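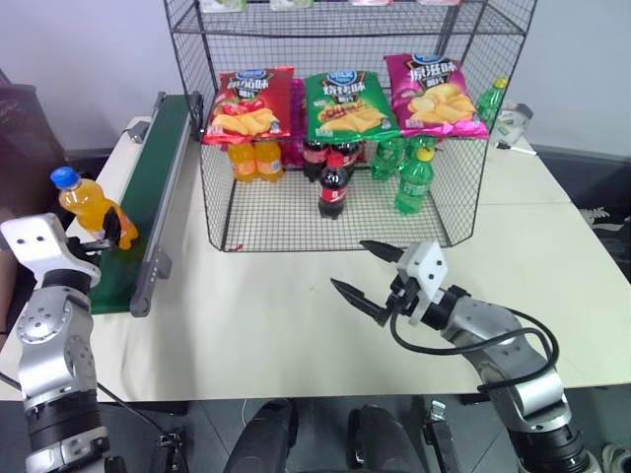 NOTEBOOK, SNACK BENCH, PISTBRIDGE WORKSHOP

2000-07-06

Chip day! Seasoning adhesion, run five. I have been looking forward to this one since the spring and I'm going to write it all down while my hands still smell of paprika.

Where we were

Quick recap for anyone picking this up cold. The trouble with our kettle chips has always been the dust at the bottom of the bag. You shake on a fair amount of seasoning, it looks gorgeous on the tray, you bag it, you carry the bag across the room, and a good part of the flavor is now a little drift in the bottom seam. Back in March we tried grinding the salt finer and that helped more than I thought it would. Then we tried a mist of oil after the fryer, which made the seasoning stick like paint and made the chips taste like yesterday's. So the question for today was whether we could season earlier, while the surface oil is still moving, and skip the extra mist completely.

Potatoes

Ultow again, the last of the sack from the cool room. I love this potato. Dry, firm, low sugar, slices without weeping all over the board. Two had hollow hearts and went to the soup pot. Washed, not peeled. I know the Bhatt notes say to peel, but the skin edge gives you that dark rim and the rim is where the seasoning grabs best (my opinion, untested, somebody please test it).

Slicer at the thin setting. First handful came out wedge shaped, thick on one side and nearly see-through on the other, so I stopped, took the blade carriage off, found a bit of old starch dried under the left shim, cleaned it and started again. After that, lovely even slices. Please wipe under the shim when you finish. It takes a minute and it sets like plaster if you leave it.

Rinse: three changes of cold water until I could see the bottom of the tub. Spun in the salad spinner and then onto towels. The towels matter. Wet slices drop the oil temperature like a stone and then you're chasing it all morning.

Frying

Oil at 174 C going in. Small batches, stirred with the long skimmer for the first half minute so they don't glue together in pairs. It dipped when the slices hit, naturally, and crept back up nicely by the time the bubbling went from a roar to a hiss. I go by the hiss. The clock is useful but the hiss is better, and once you've heard it a few times you will never need telling again.

Batch A came out a bit pale. Batch B perfect, gold all over with those big blisters. Batch C I got distracted labeling cups and it went a shade too far, still good eating but there's a toasted note that would confuse the tasting, so I pulled it.

Seasoning, the fun part

Mix was the tomato one: tomato powder, fine salt, sugar, onion, garlic, smoked paprika, a touch of citric acid. I weighed out 403 g in one go so every tray would draw from the same tub. Sifted twice. The tomato powder clumps if you so much as breathe near it. Put a spoonful of dry rice in a tea bag in the jar now, that seems to be keeping it loose.

Tray 1: seasoned straight off the skimmer, no drain at all. Went on in dark blotches. Tasty blotches, but blotches.

Tray 2: seasoned after 30 seconds on the rack. Oh, this is the one. The surface had gone from shiny to satin and the powder landed and just stayed there. Even color, nothing sliding off. I tipped the tray over a sheet of white paper and tapped the back of it and got barely a pinch.

Tray 3: seasoned when cool to the touch. The old way, more or less. Tapped it over the paper and it snowed.

So there's a window, and it's short, and it's right where the shine goes. I'm thrilled with this. It costs nothing, it needs no new kit, and it gets rid of the mist step that everybody hated anyway.

Tumbling

Hand tossed in the big steel bowl, all three trays the same way, slow folds from underneath. I tried the little Drololgate drum for the leftovers of batch B and it does coat beautifully but it breaks far too many. The paddles are the problem, they have a square edge. If someone has an afternoon free, I think a strip of soft tubing slit down its length and pushed over each paddle would fix it. I'd like to try that before we give up on the drum, because hand tossing is fine for a bench and hopeless for anything larger.

Bag test

Bagged trays 2 and 3, same weight in each, sealed with the bar sealer (second notch, the first notch leaves a gap at the corner). Carried both down the stairs and back up, then along the corridor on the cart with the bad wheel, which is a better shipping test than anything you could buy. Opened them over clean paper. Tray 3 bag left a solid orange line in the seam. Tray 2 bag left crumbs, mostly plain potato crumbs with a blush on them. I ate the crumbs.

Tasting

Only me and whoever walked past, so take it lightly. Tray 2 tastes saltier than tray 3 even though they got the same dose. Makes sense if more of it is reaching your tongue. It means we can probably cut the salt next time and keep the same punch, and I'd be so pleased if that holds up. The tomato comes through first, then sweet, then the smoke right at the end. A little more acid wouldn't hurt. It wants to make your mouth water and right now it's just friendly.

Texture on all of them very good, loud, clean snap. Will check again after they've sat closed for a while.

Gripes

The rack thermometer reads low. Compared it to the glass one in boiling water and it's out by enough to matter. I have put tape on it. Do not use the taped one.

We're out of the fine sieve again. It was in the bakery drawer last time.

The spinner lid is cracked but works if you hold it down with your palm.

Next

Repeat tray 2 with the salt cut, everything else the same.

Peeled against unpeeled, from the same potatoes, to settle the rim business.

Try the satin-point timing with the chili mix, which is coarser and may well behave differently. Coarse flakes might need to go on a touch sooner.

Tubing on the drum paddles.

Fresh Ultow needed before any of that, the sack is down to the small ones. Oil has one more day in it, strained and back in the tin, lid on, label facing out.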